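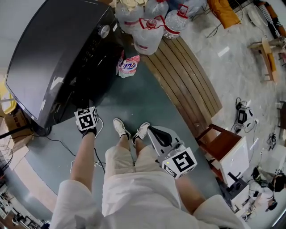
**Housekeeping Skills, Unit 10: Putting a shared room in order**
Notes by Rhydian Jarman, Benetham Adult Learning

Bring these notes to the practice hour. We start at 2 p.m. and the room must be ready for the evening group.

### 1. Look before you lift

Stand in one place and look at the floor first. Most students begin with the shelves, and then they must step over cables for the whole hour. In a shared room the floor usually holds four kinds of things:

- things which live there (bench, chair, cabinet, fan)
- things which are heavy (water jugs, appliances)
- things which were put down "for a minute" (a cushion, a snack package, a cardboard box)
- cables

Write the four kinds in your notebook, in your own words. In January many students put the stool in the third group. I accept both answers if you can explain your choice.

### 2. Cables

Follow each cable with your eyes from the appliance to the other end before you touch it. If it crosses a mat or a walking path, move it to the side of the wall. Do not pull a tangle. Unplug, separate, make wide loops, and tie them softly.

### 3. Water jugs

Large jugs stay together, upright, with the caps closed. Keep them away from plugs. A full jug is lifted with bent knees and two hands, also when it has a handle. Please do not carry two at once to save a walk.
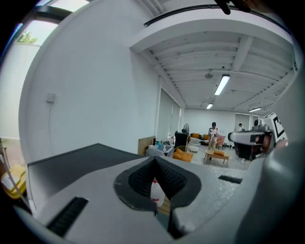

Bottles are a different matter from jugs. A small bottle standing on the floor is easily kicked, so pick up bottles early, directly after the cables. Read the label before you decide where it goes. Drinks go to the kitchen shelf, cleaning products to the locked cabinet, and a bottle without a label goes to me.

### 4. Seats

Return chairs to the wall. A curved bench needs more space than a straight one, so walk around it once and check that the path is free on both sides. Cushions go on seats, never on the floor.

### Homework

Draw a plan of one room at home and mark the walking paths. Read page 28 in the Penry booklet.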